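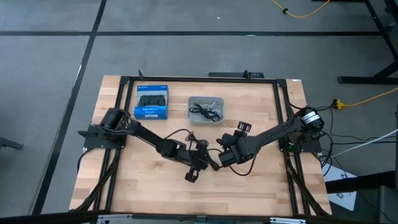 Two arms on the butcher-block table, with the controller box and the cable tray on the far side.

Workshop Tips: Recording Good Demos at a Two-Arm Table

We've been recording cable handling demos on the Honness bench since March and I still love walking in on a Monday and starting a fresh batch! We're at 657 keepers now, and these are the habits that got us there.

Pick a start pose and write it down. Ours has both grippers near the center of the table. Go back to it before every take, even the ones you plan to throw out.

Vary the cable, keep the rest. Drop it in a new shape each time - a loop, a lazy S, a real tangle. We went through 118 takes with the cable laid out nice and straight, and the first policy we trained had no idea what to do with a knot. Messy starts are gold.

Coiled things go in a tray. A shallow one with rounded corners is easy to get fingers into, and you can slide it to a new spot between takes.

Go slow near the other gripper. Faisal Qureshi drives the smoothest handoffs of any of us, and his trick is to stop one arm completely before the other one closes. It feels silly for the first ten minutes. Then you watch the playback and it's beautiful.

Keep the failures, but label them. If you drop the cable and pick it up again cleanly, that's a recovery and the model can learn plenty from it. If you drop it and flail, mark it bad and move on.

Check your wires at the shoulder. Swing each arm through its full reach with the recorder off and watch for anything pulling tight. Leave slack, then tie it down.

Bolt the frame, then leave it alone. We shifted a rail at the Groltedham shop once and lost an afternoon to recalibration.

Swap drivers often. Hammad Satti and I trade every 2 batches. Tired hands make jerky demos, and you want more than one person's style in the set anyway.

Name files before you record. Task, driver, take number, all lowercase. Future you will be so happy.

If you're just starting out, aim for 500 takes of one small task before adding a second one. Next up for us is plugging in connectors, and I can't wait.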